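Refilling the soap, and a few things about pumps

Posted June 6, 2022 by Savvas Petridis

I've been buying hand soap in the big jugs for two years now. It started because the store near me on Remgate stopped carrying the small bottles I liked, and the only thing left on the shelf was the refill size. I grumbled about it and took one home. I haven't gone back to small bottles.

Our house has a soap bottle at the kitchen sink, one in the bathroom, and one in the laundry room that gets used mostly after yard work. They all seem to run low in the same week. When that happens I carry everything to the table and do it all in one go. It takes less time than unloading the dishwasher.

The first thing I do is rinse the pump. Soap dries inside the nozzle and makes a little plug, and then when you press down it shoots sideways onto your shirt. I run the hottest tap water I can stand into a bowl, put the pump in with the tube under the water, and press it until it comes out clear. Usually that does it. If it's really stuck I leave it in the bowl overnight with a spoonful of white vinegar.

I don't always wash the bottle itself. If the same soap is going back in, I wipe down the outside and leave it at that. If I'm changing to a different soap, I rinse it until there are no more suds and let it dry upside down in the dish rack. I learned this after mixing a lemon soap with a lavender one. It smelled like floor cleaner and we had to live with it for a month. 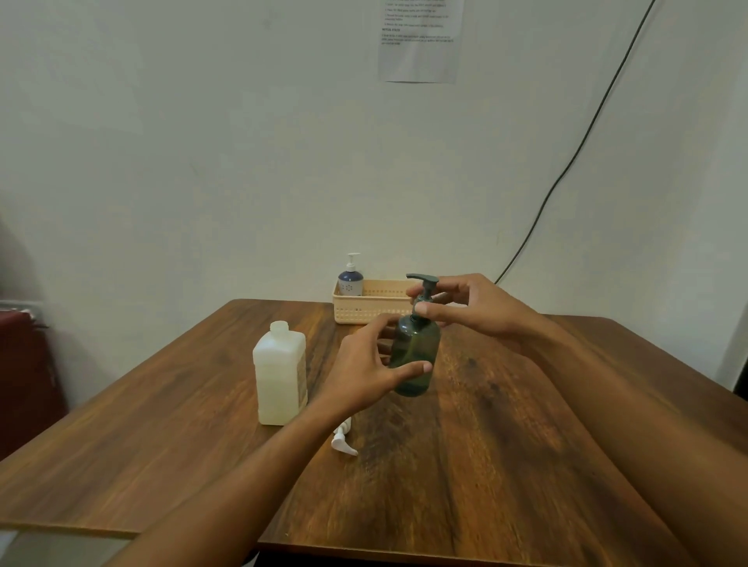
4 min read

The green bottle is my favorite of the bunch because you can see how much is left without picking it up. I had a solid white one before that, and the only way to know it was empty was to stand there with dirty hands, pumping air.

When I pour, I go slowly and stop at the shoulders. The pump and its tube take up room, and if you fill to the top the extra comes up over the threads as soon as you push the pump in. Then the collar is slippery and you can't get it tight. I used to use a funnel, but thick soap sits in a funnel forever, and then you have a funnel to wash. I just tip the jug and aim for the side of the neck.

Getting the pump back on is the part that annoys people. My sister gave up on refilling over it. Try turning the collar backward first, to the left, until you feel it drop a little. Then turn it to the right. It almost always catches straight that way. If it goes on crooked, take it off and start over, because a crooked collar leaks down the side and leaves a ring on the counter.

I keep spare pumps in a drawer. Whenever a bottle of lotion or shampoo is finished, I rinse the pump and save it. Not all of them fit. The necks come in different sizes and the tubes are different lengths. A long tube can be trimmed with kitchen scissors, cut at an angle so it doesn't seal itself against the bottom. A short tube isn't much use to me, so those go in the trash.

A reader named Dimitriou wrote to me last October to ask if I water the soap down. I did try it. The thinner soap came out too fast and we went through more of it, so I quit. If yours is so thick that the pump won't come back up, a splash of water and a gentle shake is fine.

The jug goes under the sink with the cap on tight. I put it in an old baking pan, since one of them leaked on me once and got into the dishwasher tablets.

Next time I'm going to write up the pantry shelf, which I've been putting off since we moved the flour.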